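The Dremside Twenty-Six

22 June 2024
By Liesl Riedl

Every town has a record it can't prove. Ours was Frei's.

The way it was told, Frei ran the Dremside loop backward, all 26 miles of it, in under five hours, on a morning so foggy that the only witness was a man selling plums. The time was written on a paper bag. The bag got wet. You see where I'm going with this.

I had been hearing the story for almost 20 years when Losico announced he was going to beat it. He had new shoes, a pair of Hevex with the heel padding moved up to the toe, and he had a rear-view mirror taped to his cap. I said I'd ride alongside him on my bicycle and keep the time. I wanted to see a number with my own eyes for once.

We met at his sister's place before sunrise. He ate two slices of toast standing up and told me his pulse was 138, and that this was a good sign. I asked him a good sign of what. He went to find his socks.

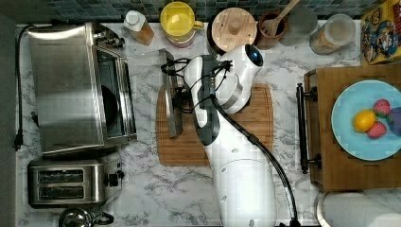

Frei asked whether the loop was even 26 miles. He'd turned up at the back door in a raincoat and he put the question to the floor, more or less, and then said he'd always taken it on trust himself.

"You ran it," I said.

"I ran something," said Frei.

Losico came back with his socks and we went out to the road. He turned around, checked his mirror, and started. He was good, I'll give him that. He went past the feed store and the bridge with his elbows tucked in, and a dog followed him for a while, looking him right in the face.

At mile eight he hit a mailbox. At mile 11 he wanted to know if walking counted. By the quarry he had sat down on the guardrail and was explaining that the fog had been a big help to Frei – it kept a man cool.

I wrote 2:41 in my notebook and drew a line under it. Then we rode home on the one bicycle, him on the rack, facing backward.

By September they were saying he'd done it in four and a half hours. I still have the notebook. So far no one has asked to see it.

Comments

plumseller: I was there for the first one and it was a sunny day.

Marge T.: Backward running ruins the knees. Good story though.

oldquarryrd: Whose mailbox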